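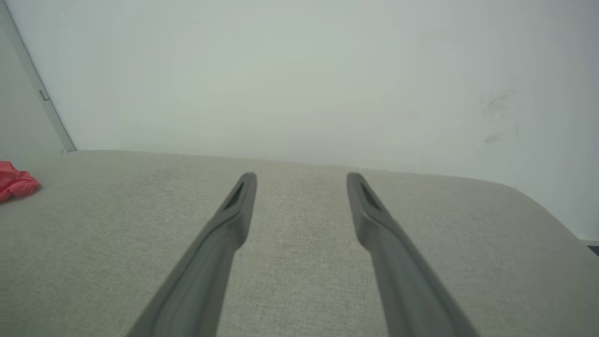
Figure 7. Gripper fingers, open, over an upholstered surface

Section 4: Setting up the Rovutine booth at the venue

Read Section 3 (Packing and charging) first. This section covers engagement parties, receptions and other indoor events where guests take their own pictures. For outdoor use, see Section 6.

Allow 40 minutes for a first set-up. If the party is a surprise, agree on an arrival time with the host and park where the guest of honor will not pass the car.

4.1 Choosing the spot

1. Pick a wall away from the bar and the kitchen door. A line forms at the booth after the toasts and it should not block staff.
2. Check that there is a power outlet within reach of the supplied cord. Do not join two extension cords.
3. Leave at least 7 feet between the backdrop and the booth stand. In a smaller room, use the half-width backdrop and set the lens to Wide.
4. Look for windows behind the backdrop. Close the blinds, or turn the whole set-up to face the other way.

Note: Mirrors and glass cabinets opposite the backdrop will throw the flash back. Cover them or move along the wall.

4.2 Backdrop and stand

1. Open the stand legs fully and tighten all the collars.
2. Hang a sandbag on the rear leg. Hang a second one if children will be present.
3. Slide the backdrop pole through the sleeve before raising the stand. Raise both sides together.
4. Place the booth on its own stand and turn the lock ring until it clicks.
5. Set the lens height to the shoulder of a standing adult. Guests in wheelchairs can be photographed from the same height if the head is tilted down one notch.

Caution: Never raise the backdrop by one side only. The pole can slip out of the sleeve and fall.

4.3 Light and test shots

1. Switch on the booth and wait for the green lamp.
2. Dim the room to the level the host plans to use during the party.
3. Select Event > Light > Auto and press Measure.
4. Take three test shots: one person, a couple, and as large a group as you can gather.
5. Check faces at the edges of the group shot. If they are dark, move the booth back and measure again.

Note: Colored dance lights confuse the Auto setting. When they are in use, choose Manual and start with power at 4.

4.4 Printing

A full roll gives 200 prints. For a party where every guest takes a copy home, bring a second roll.

1. Load the roll with the arrow facing the door of the printer.
2. Close the door and let the printer feed two blank sheets. Throw these away.
3. Print one test sheet and check the names and spelling with the host. The template can be changed up to the first guest print. After that it is locked until you end the event.

Caution: The print head stays hot after the printer is switched off. Wait until the lamp goes out before you open the door.

4.5 Private mode

Private mode keeps the shared gallery closed until you release it. Use it when the couple has not told everyone yet — a picture of a ring travels fast.

1. Go to Event > Sharing and select Private.
2. Enter a release time, for example 9:30 p.m., or leave the field blank to release by hand.
3. Take a test shot and confirm that it does not show in the gallery on your phone.

Memory holds about 900 pictures at the standard size. When it is nearly full the lamp turns amber. Copy the files to the supplied drive and continue; do not delete anything during the event.

If the gallery stays closed after the release time, check the booth clock under Settings > Time, then go to Section 8.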